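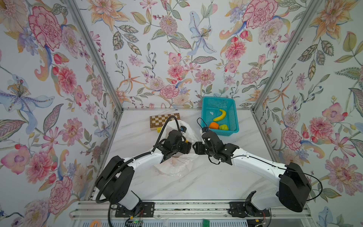 Is It a Superfood? Don't Be So Sure

You have probably seen the word "superfood" on a smoothie cup or a cereal box. It sounds like something a hero eats before lifting a bus. But who decides which foods are super?

Mostly, the people selling them. Scientists don't keep an official list. It's an advertising word, and ads want you to buy things.
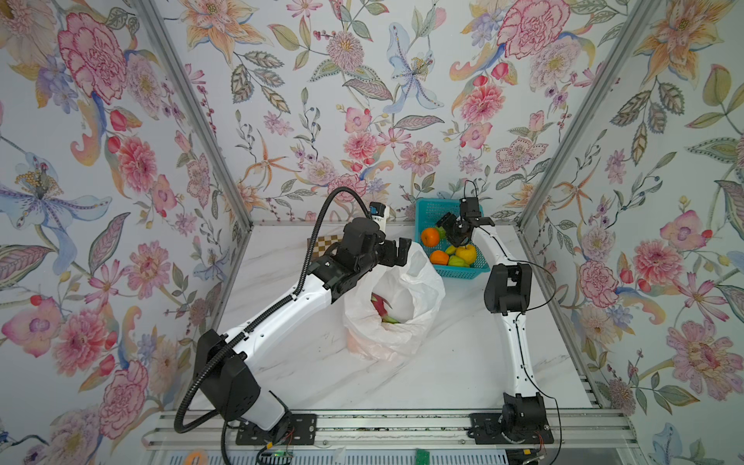 Say a juice called Wuvum claims it has "up to 60 times more goodness." More than what? A carrot? A shoe? And what is goodness, anyway? You can't measure it with a spoon or a scale. When a number shows up with nothing to compare it to, get suspicious.

Fruit does have useful stuff in it, like fiber and vitamins. So do plain old apples, beans and cabbage — and they usually cost less. A fruit with a wild name or a bright color isn't magic.
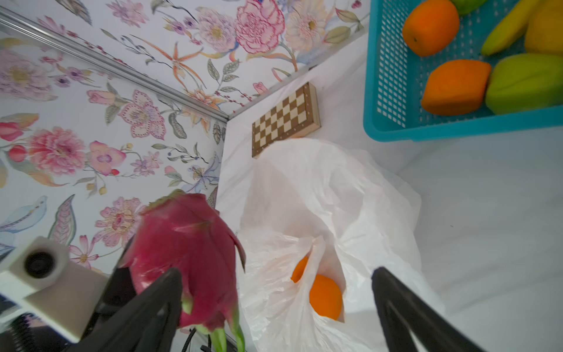 Dragon fruit: pink skin, green tips, no superpowers.

Next time you see the word, try asking two things. Who is telling me this? How do they know? If the label can't answer, you don't have to believe it.

Written by Kalliopi Rallis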